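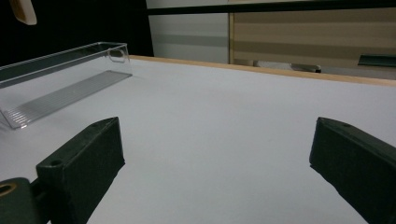

Figure 1. White work surface with the clear tray at its left. The wooden tabletop shows as a narrow strip along the far side.

3.2 Work surface and tray

All sorting tasks in the Florero study were carried out on a white rectangular board laid on a light wooden tabletop. We chose white after a short trial in September, when small tan parts proved hard to pick out against bare wood. The board has a matte surface, and under the room lights it shows soft gray shading but little glare. It does not cover the whole table. A margin of wood stays visible along the far edge, and our coders used it as a fixed line when judging whether an item had been set down on the board or off it.

The tray is long, shallow and made of clear plastic. Earlier work at Rinivari used an opaque tray, and Penry and Singhal noted in their task log that items near the bottom were often missed when the tray was checked from the side. A clear wall solves most of that problem — the contents can be seen without lifting anything — but the rim is harder to find against a dark background. Two of our coders asked for tape along the rim. We left it plain so that sessions would stay comparable.

Placement followed one rule: the tray goes on the left, with its long side running along the board, and the middle of the board stays clear between trials. We did not fix the tray down. Small shifts were allowed and were corrected only when the tray crossed onto the central area. 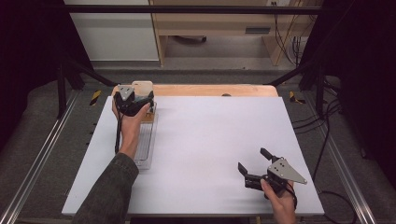 Reading time: 9 min (full paper)

3.3 Small items and order of work

Each session had 40 trials and a limit of 90 minutes, breaks included. Items were small enough to sit in or beside the tray. Figure 1 gives the near view of the surface; the wider view shows the tray along the left side of the board, with a beige rectangular object upright near the far-left corner and a small tan wooden piece at the end of the tray close to it. Both hands were used throughout, and participants could choose which hand to start with.

Biswas and De Haan coded the sessions separately. They marked the start of a trial at first contact with an item and the end at release. Where they disagreed, Paquette made the final call. A full set of 100 trials was coded twice as a check on drift, and the placement rule was reworded once as a result — "left of the board" became "along the left side."

Contact: Llinos Penry, Florero study | © Florero | Back to top
Search this paper Enter keyword Go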